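Plastic tub

A plastic tub is an open or lidded container used in homes, shops and workplaces to hold food, liquids, gels and small loose items. Tubs are usually round, square or rectangular, and are wider in relation to their height than jars or bottles. The wide opening lets a hand or tool reach the bottom.

Materials

Most household tubs are molded from polypropylene or polyethylene. Both are light and resist cracking when dropped. Polypropylene stands up better to heat, while polyethylene stays flexible in the cold and is common in freezer tubs. Color is added to the resin before molding. A small amount of pigment gives a translucent wall, through which the level of the contents can be judged.

Shape

Square tubs pack closely on a shelf and waste less space than round ones. Their corners are rounded because sharp inside corners are hard to fill during molding and hard to wipe clean. Many tubs taper slightly toward the base so that empty ones can be nested.

Use

Liquids and gels are normally kept well below the rim, which reduces spilling when the tub is moved. An open tub is best placed on a flat, level surface. Thick gels cling to the walls and are removed with a scraper or spoon.
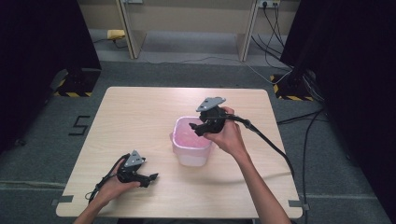

A translucent pink square tub on a light wood-grain table, with pale pink contents in the lower part.

Care

Tubs are washed in warm water with mild soap. Abrasive pads scratch the surface and leave it cloudy. Oily foods and tomato sauce can stain the plastic permanently.

See also: Bucket, Food storage container, Jar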